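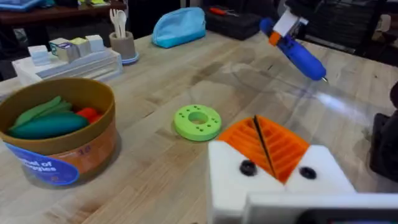
Why does the planner report a start state collision when the two grippers are close together and not touching?

The planner checks whatever pose and shape it has been given for each gripper. If the joint states of the two arms come from different moments, or the soft fingers are modeled as solid blocks, the model can overlap while the hardware does not. Check the joint state timestamps first, then the finger geometry, then the perception self-filter. The ticket below hit two of those three.

Home | Tickets | Docs | Search

Filed under: Motion planning / Dual arm / Solved

TICKET: START_STATE_COLLISION on dual-arm plans, intermittent
Opened by: Nuwan Sikder, Lornau
Assigned to: Denise Ellwood
Opened: September 27, 2021
Component: Trerkulico planner, state monitor

Description (N. Sikder)

We run two arms over one shared table with a single Trerkulico instance. Plans for either arm alone are fine. With both arms in the group, requests get rejected before the search starts:

[planner] request rejected: START_STATE_COLLISION
[planner] pair: left_finger_b / right_finger_a
[planner] clearance: negative

It happens only when the grippers are within a hand's width of each other. Looking at the cell when it happens, there is a visible gap. Sending the same request again sometimes works with nothing changed. Restarting the planner makes no difference. Restarting the state monitor seems to help for a while, but I would not swear to it.

Config attached. Padding is at the default. Fingers are printed fin-ray type with a pad on the inner face. The URDF came from whoever set up the cell before me.

Reply (D. Ellwood)

Please record the joint state topics from both arms along with the planner requests, then replay the requests offline. Live retries will not tell us much if the fault is in timing. Also send the collision meshes for the fingers, not the visual ones. They are separate files in the description package and often do not match.

Reply (N. Sikder)

Recorded and replayed. Of 2,000 requests, 191 were rejected with the same code. All name a finger link on each side. No rejection names a palm or wrist link. Meshes uploaded.

Reply (D. Ellwood)

Two findings.

1. Timing. The right arm driver stamps joint states when the packet arrives at the host. The left arm driver stamps them when the encoders are read. The difference in your recording is 14 ms. The state monitor merges the two streams by latest message and does not compare stamps, so the merged state never existed on the hardware. While both arms are still this does no harm. While one is moving, its fingers are placed wrong by however far they travel in that time. This also accounts for the same request working on a second try: by then the arm had stopped.

2. Geometry. The collision mesh for each finger is a convex hull. It was generated with the pad included and with the finger bent, so the hull is wider than the finger. Close to the other gripper this uses up all of the clearance before padding is applied.

Either one alone would give a few rejections. Together they give your number.

Please send a current view from one of the wrist cameras with the fingers open. I want to compare it with the open position in the URDF before touching the meshes.
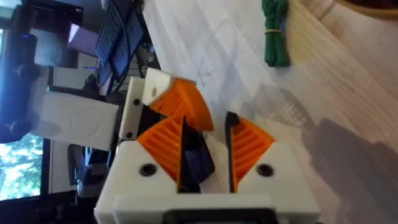 Wrist camera view: near gripper open and empty, second gripper just beyond it.

Reply (D. Ellwood)

Thanks. The pads follow the inner faces of the fingers and the space between them is clear. In the URDF the two hulls of this gripper overlap each other at the open position. They do not raise an error because that pair is in the allowed collision list. Somebody probably disabled the check to get rid of the warning. The pair should go back to being checked once the meshes are replaced.

Steps:

a. Replace each finger hull with two boxes, one for the shell and one for the pad. Do not model the ribs. The planner gains nothing from them and mesh checks get slower.
b. Remove the same-gripper finger pair from the allowed collision list.
c. In the state monitor config, set merge_policy to by_stamp and max_skew to a value below one control period.
d. In the right driver, set stamp_source to device.
e. Leave padding alone until a through d are done.

Order matters for c and d. If by_stamp goes on while the right driver still stamps on arrival, the monitor will drop most of the merged states and the planner will report NO_CURRENT_STATE.

Reply (N. Sikder)

Did c before d. Got NO_CURRENT_STATE. Did d, restarted the monitor, error cleared.

Replayed against the new meshes with the joint states realigned. Rejections are down to 13. These all come from one stretch of the recording.

Reply (Rami Dabbas)

Adding a note since I maintain the perception side. We see something similar at Ternham with the Peñalver occupancy node in the loop. If the self-filter uses the same finger meshes as the planner, shrinking them leaves finger points outside the filter, and those points come back as obstacles. Check whether the remaining rejections name an octree cell instead of a link. If they do, give the self-filter its own padding value. It does not have to match the planner.

Reply (N. Sikder)

They do not name octree cells. Still left_finger_b / right_finger_a. We have the occupancy node turned off in this configuration. Noted for when it goes back on.

Reply (D. Ellwood)

I stepped through the stretch you mentioned. The commanded poses put the pad of one gripper against the pad of the other. Clearance is zero with the new boxes and padding set to none. These rejections are correct. The goal generator produces targets for each arm separately and has no minimum distance between them. I would fix it there and keep the planner as it is.

Reply (Tia Lambert)

The goal generator is mine. I can add a distance check between the two tool frames before a pair of targets is released. It will be a parameter, off by default, so existing task files keep working. Nuwan, set min_tool_separation in the task file after you pull. If it is missing you will get the old behavior and no warning.

One limit: the check is between frames, not between shapes. Two grippers with their wrists rotated toward each other can pass it and still be rejected by the planner. I do not plan to change that in this release.

Reply (N. Sikder)

Pulled and set. No start state rejections on the live cell with both arms moving. Padding is still at the default. I rotated the wrists toward each other by hand and got one rejection, as Tia described. Fine for our use.

Resolution

Mismatched timestamp source between arm drivers, plus oversized convex hulls on the finger links. Config and description package changes by N. Sikder. Goal generator change by T. Lambert. No change to the planner.

Open item: the state monitor should log a warning when merged stamps differ by more than one control period, whatever the merge policy. Moved to a separate ticket, owner Cyril Birkett, target November.

Status: closed

5 comments hidden | 3 shares | 22 views

Previous ticket | Next ticket | Back to Motion planning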